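The Gripper at the Kitchen Table

Builders in the Camilby shared workshop tend to start with wheels. The maker behind the Steten started with a sponge.

"Sponges forgive you," the builder told me. "An egg would have ended the project in March." 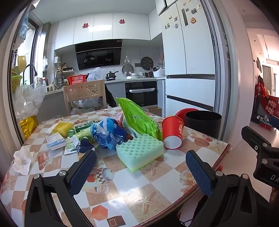
Two fingers, blue pads, one mint-green sponge.

The Steten is a hand-held gripper, a tool you carry to the work yourself, and it is on its second set of fingers. The first set snapped. "I blamed the plastic for 2 weeks. Then I found my own drawing upside down."

The pads took longer than anything else. Smooth ones were tried and sulked over. The textured ones stayed, held on with screws, "and I own 709 more of those screws, because the box was on sale."

Clearing the table helps too, up to a point. The checked cloth stays, with its starfish and printed gift boxes. "I have reached for that white bow more than once. It's ink."

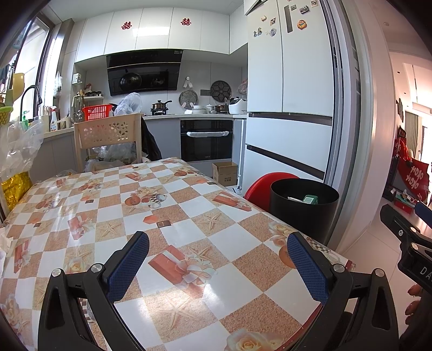 What comes next

A motor, maybe. "I've said that for about 90 days. My thumb is cheaper and it never needs charging."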